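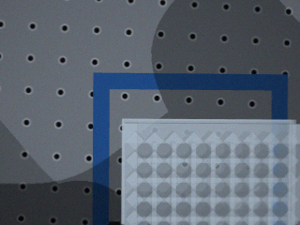 A multiwell plate on a perforated work surface.

Evaporation and Edge Wells: Notes for Plate Users
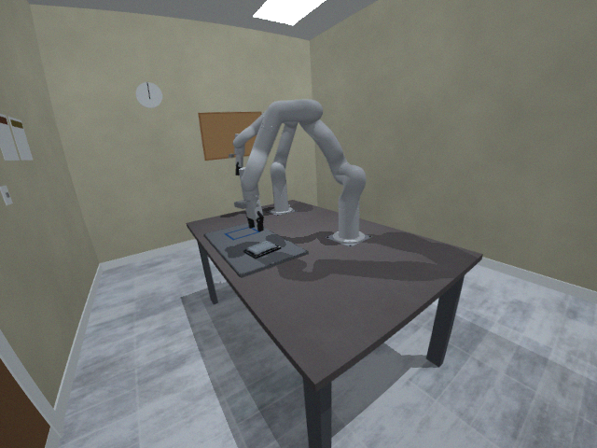
By the Landar Bench Methods desk | 2021-03-23

Several readers have written in about outer wells that read high on long incubations. The usual cause is water loss. Wells along the perimeter lose volume faster than those in the middle, and the solute left behind becomes more concentrated. Corner wells are the worst affected.

A simple weighing test will show the size of the problem. Fill a plate with water, put the lid on, weigh it, and leave it in the incubator for the full length of the assay. Weigh it again after it has come back to room temperature. One gram lost is 1000 microliters, but the loss is not shared evenly among the wells, so a small total can still matter at the edges.

The Binlow group ran the test in July with lidded plates and no added humidity. Spread between corner and center wells fell once the water pan was refilled and the door was kept shut for the first 30 minutes. Stacking made little difference for the top plate, which dried out as before.

Other points:

Fill the outer wells with buffer and leave them out of the analysis if the layout allows it.

Adhesive film holds water better than a loose lid – check first that the cells can do without the gas exchange.

Let plates sit at room temperature for 20 minutes after seeding. Uneven warming moves cells toward the well wall and can be mistaken for evaporation.

The revised Clastavex worksheet has a column for plate weight before and after. Copies are kept in the Amarasinghe building, room 43.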